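Hular Desk Two review: a newsroom prompter for small studios

2022-03-09
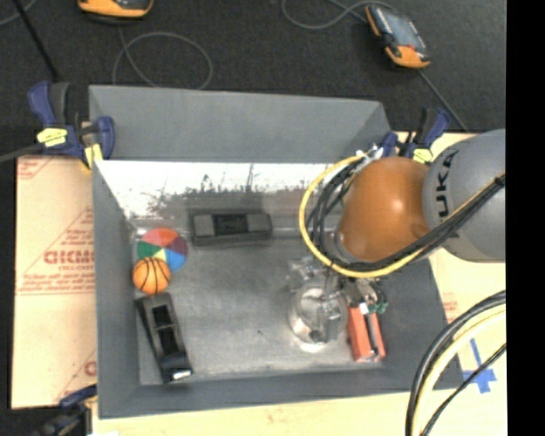

I read the evening bulletin for a local station in Relovbridge, and for most of my working life the prompter has been something that was simply there when I sat down. When our old one failed in the middle of a council election special, I was asked to help choose the next. We settled on the Hular Desk Two and have used it for every bulletin over the past 5 months, plus a good many recorded pieces and one live debate.

The Desk Two is a hood, a sheet of angled glass and a screen that sits flat underneath it. It comes with its own software, a hand control and a foot pedal. You can buy the pedal separately if you already own an older Hular. The whole thing cost us £731 including delivery, which put it in the middle of the range we looked at. The Flenik we tried first was cheaper but would not hold a studio camera of any weight.

Setting up

The instructions are short and mostly clear. The hood goes on with four clips and the glass slides in from the front. Ours arrived with a slight bow in the fabric, enough to let light in on one side, and it took two emails to get another sent. The replacement has been fine. Putting the unit up from nothing takes me less than ten minutes now. The first time took most of an afternoon, much of it spent looking for the setting that flips the text. It is under "Output", not under "Display" where I expected it.

Reading from it

The text is sharp and stays sharp at the edges, where our old prompter used to smear. I sit a fair way back from the camera and wear glasses, so I need large letters. At the size I use, I get five lines on screen and can still see what is coming. The background is a proper black, so there is no grey glow on the glass when the studio lights are down.

Scrolling is smooth at a steady pace. If you slow down very gradually it can jump between one speed and the next, and viewers would not notice, but I do. The foot pedal is better for this than the hand control. I was against the pedal at first and now would not go back. It takes a week or so before you stop thinking about your foot.

Late changes

This matters more to me than anything else. On a news programme the script is never finished. A producer may rewrite the second story while I am reading the first. The Desk Two lets someone else edit the running script from another computer, and changes appear as soon as they press save. In all our bulletins it has dropped the connection twice. Both times the script already loaded stayed on screen and I could carry on.

It also takes scripts from Bite, the running order software we use, although the link only works in one direction. If I fix a name on the prompter, the correction does not go back to Bite, and somebody has to type it in again for the late bulletin. Hular's website makes this sound simpler than it is.

Marks for pauses and pronunciation can be added in a second colour. I use them for place names and for any guest whose name I have not said aloud before. They print as well, so my paper copy matches. I still keep a paper copy and would tell any new presenter to do the same.

What I would change

The fan is too loud. It cannot be heard on air with a clip microphone, but it was audible on a quiet interview we recorded with a microphone on a stand. The power lead is short. There is no cover for the glass in the box, and the one Hular sells is overpriced for a bag.

Would I buy it again?

Yes, for a fixed studio with one or two presenters. For work on location I would look at something lighter, as this is awkward to carry and the hood does not fold flat. Four out of five.

Comments (3)

deskbound: Does the pedal work with the first Desk? We have two of those and can't replace both this year.

Reply from the author: Yes, but you need to update the software first.

northlight: Agree about the fan. We turned the brightness down a little and it runs less.

Script and Sound: Useful to hear about the Bite link. That was the one thing the sales page didn't answer.

Related reviews
Clip microphones for interviews outdoors
Earpieces you can wear for a whole election night
Flenik travel prompter: first look
Small lights for a one-person studio
111 words presenters get wrong

Contact | Privacy | © 2022 Relovbridge Presenter Notes | Back to top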